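The woman who answers the door has flour on one sleeve and a phone wedged under her chin. She waves me in. Somebody on the other end wants 34 loaves by Saturday and she is telling them no, not with one oven, not this week.

"Sorry," she says, hanging up. "Sasbridge again. They only ever call the day before."

She doesn't want her name in this. Fine. Everyone at Clandosside knows who she is anyway – the baker over the old print shop, up the stairs with the bad rail. Ten years in the same two rooms. She sells from the window Thursday through Saturday, and the rest goes out by bike.

I ask how it started and she shrugs. Bad divorce, cheap rent, a starter from a neighbor who was moving. "I was doing payroll at Stutum. Payroll! I'd come home and bake at night because I couldn't sleep. Then people at work wanted to buy it. Then I had more bread money than sense."

She quit in June with $2000 in the bank. It lasted till fall, just.

"My mother didn't speak to me for a month. She thought I'd lost it. Maybe I had."

The first winter was rough. Boiler went, landlord wouldn't fix it, and the dough just sat there. She took the bowls to bed with her, under the covers, and set an alarm for every two hours. "You laugh, but it worked. Sort of. The rye never forgave me."

Rye is what people come for now. Dense, sour, black at the corners. She cuts me a slice while we talk, butter right to the edge, no plate. It's very good. I forget to write anything down for a while.

What's in it? She won't say, then says most of it. Dark rye, a little wheat, old bread soaked overnight, molasses, caraway but less than you'd think. The soaked bread is the trick. "My grandmother did that so nothing got thrown out. I do it becuase it tastes better. Also so nothing gets thrown out."

The flour comes from Han, the mill up the valley, and she has opinions on that too. Price went up twice last year. She won't switch. She tried another brand for one week and a man brought his loaf back, the whole thing, with one bite out of it.

"He was right! I gave him his money and threw the rest to the ducks. You're not supposed to give ducks bread. I know. I was upset."

She keeps a notebook, not a computer. Every batch goes in – weather, time, flour, how it came out. The last entry is number 3062. Most of the comments are one word. Fine. Flat. Good. One from a couple of years back just says NO and is underlined until the paper tore.

Does she want a bigger place? People ask all the time. There was talk of a unit out by the Sasbridge road, proper loading door, three-deck oven. She went to see it, twice. Even measured up.

"And then I sat in the car and thought, who's going to shout up at my window? Nobody. It's a parking lot."

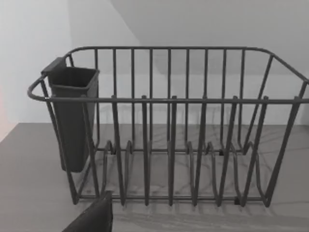
So she stayed. Raised the price instead, which scared her more than quitting did. Sixty cents on the small loaf. She'd written out an apology to tape to the glass and never put it up. Two regulars grumbled, both still come.

Mornings start at 3. She's in bed by 8, most nights, and has missed every wedding toast in ten years. Her knees are bad. Her wrists are worse. A doctor told her to get a mixer, so she got one, and she uses it for the wheat but not the rye. Why not the rye? "I don't know. I like to feel when it's done."

Any advice for someone starting out?

Long pause. She goes to check the oven and comes back. "Don't do a croissant. Everyone thinks they need a croissant. I lost 60 of them in one weekend, all that butter, it ran right out the bottom of the oven. I cried. Do one bread and do it till you're sick of it."

And is she sick of it?

"Mondays," she says. Phone's going again. It's Sasbridge, they'll take 20.

The window is open Thursday to Saturday from 7 until sold out. Cash only, bring a bag.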